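Home | Stories | Essays | Archive | About

The Stairs at Retance

I'd been at Fornus 3 years when they let me have the stairs. Only the stairs, mind you! The rest of the library at Retance belonged to the partners, who had drawn it on the train from Ustitz and fallen a little in love with it (you could tell, they kept touching the model).

So I drew stairs. I drew them straight, I drew them curled up like a cat, I drew almost 200 of them and pinned the good ones over my bed, where they fell on me at night. Imai, the firm doing the concrete, rang every morning to ask how many steps, and every morning I said I'd ring back.

In January I took the bus out there on my own. The site was all mud and string. There was an old woman at the fence with a shopping trolley, and she asked me where the way down to the river had gone. I said what way down. She pointed, a bit crossly, at the place where my stairs were meant to go up, and said she'd walked it since she was 7 and her knees knew it by heart.

Well, I stood there till the bus came back. Then I went home and drew one more, wide and shallow, with a landing where you could park a trolley and get your breath, and I turned it round so that it went out to the water as well as up to the books.

The partners hated it for 2 weeks. I rang Imai anyway and gave them the number.

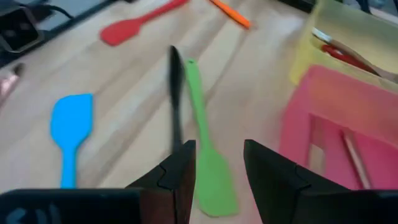
She came on the opening day, trolley and all, and went straight down to the river without once looking at the library.

Contact | © Mar 26, 2021 | Back to top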